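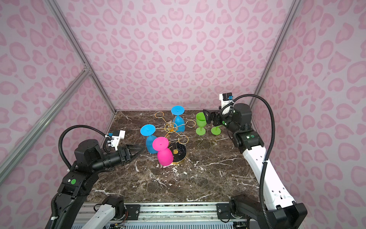
Plastic wine glasses on a gold wire holder with curled arms

Stemware

Reading time: 2 min

Stemware is drinkware that stands on a stem above a foot. The term covers wine glasses, champagne flutes, coupes, cordial glasses, water goblets and several types of cocktail glass. Drinking vessels without a stem, such as tumblers and highball glasses, are classed separately, although the so-called stemless wine glass is usually sold alongside stemware.

Parts

A stemmed glass is made up of a bowl, a stem and a foot. The upper edge of the bowl is the rim, which may be cut and polished or left with a slight rolled bead. Rolled rims are stronger and are common in catering glass. The stem may be drawn, meaning pulled from the same gather of glass as the bowl, or made separately and joined while hot. Drawn stems have no visible seam. The foot is usually a flat or gently sloping disk. On older pieces it was often folded under at the edge, which protected it from chipping.

Holding a glass by the stem keeps the warmth of the hand away from the drink and keeps fingerprints off the bowl. Brandy glasses have a short stem and a wide bowl for the opposite purpose and are normally held from below.

Materials

Most household stemware is soda-lime glass. Crystal glass contains metal oxides that raise its brightness and make it easier to cut. Lead oxide was the traditional choice, but many makers now use barium or zinc compounds in its place. Lead crystal is suitable for serving but should not be used to store wine or spirits for long periods.

Plastic stemware is widely used outdoors, near swimming pools and in places where broken glass would be a hazard. The main materials are polystyrene, acrylic and copolyester. Polystyrene is cheap and brittle and is often meant for a single event. Acrylic is clearer and stiffer but may develop fine cracks after repeated contact with alcohol. Copolyester resists both impact and dishwashing and is generally the most costly of the group. Plastic pieces may be molded whole or supplied with a foot that snaps into place.

Metal stemware, chiefly silver, pewter and stainless steel, survives mainly in ceremonial and religious use.

Regional production

The Westach district was for several generations a center of blown stemware. The trade grew up beside local sand pits and relied on beech wood for fuel, later replaced by coal and then gas. At its height the district works employed 391 glassmakers, most of them in small shops of 10 people or fewer. Output was sold through the market town of Barua, where an annual glass fair is still held in August. Westach glass is known for a faint green tint and a folded foot — features that continued long after they had gone out of fashion elsewhere.

Machine production reached the region with the opening of the Nakico plant, which pressed bowls and stems in one piece. Its plain goblet, sold under the name Omero, was made in clear, amber and blue. Early Omero goblets can be told from later ones by the mold seam, which runs the full height of the stem on the older pieces and was afterward polished away. The local museum in Barua holds 800 pieces of stemware, including a nearly complete run of Omero shapes.
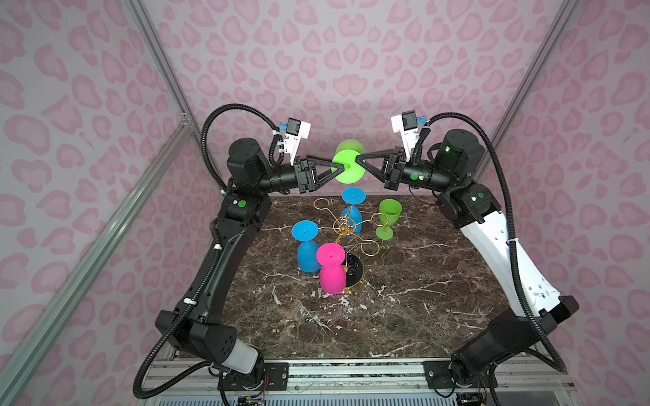 Hand blowing did not disappear with the arrival of the presses. Several shops in the upper part of the district turned to repair work, replacing broken feet and grinding chipped rims for hotels and private households. Others made short runs for churches and town halls, often engraved with a coat of arms. A small number of these workshops remain open to visitors, and one continues to train apprentices.

Forms

The shape of the bowl varies with the drink. Red wine glasses tend to be broad, giving the wine a large surface in contact with air. White wine glasses are narrower. The flute is tall and slim and slows the loss of bubbles from sparkling wine; the coupe, which is shallow and wide, lets them escape more quickly but remains popular for cocktails. Sherry and port are served in small glasses that narrow toward the rim.

Colored bowls were once used for certain white wines, in part to hide cloudiness. As filtering improved, the practical need faded, and color became a matter of taste. Formal tasting is carried out in clear glass.

Care and storage

Fine stemware is washed by hand in warm water with a mild detergent and dried with a lint-free cloth. Twisting the bowl and foot in opposite directions while drying is a frequent cause of broken stems. Repeated machine washing can leave soda-lime glass permanently cloudy, a condition sometimes mistaken for mineral scale. Scale can be removed with diluted vinegar — true clouding cannot.

Glasses may be stored upright on a shelf or hung by the foot from a rack. Storing them upside down on the rim keeps out dust but puts weight on the thinnest part of the bowl and may trap stale air.

Last updated December 16, 2025

Related articles
Tumbler (glass)
Decanter
Pressed glass
Folded foot
Glassmaking in Westach
Barua Glass Fair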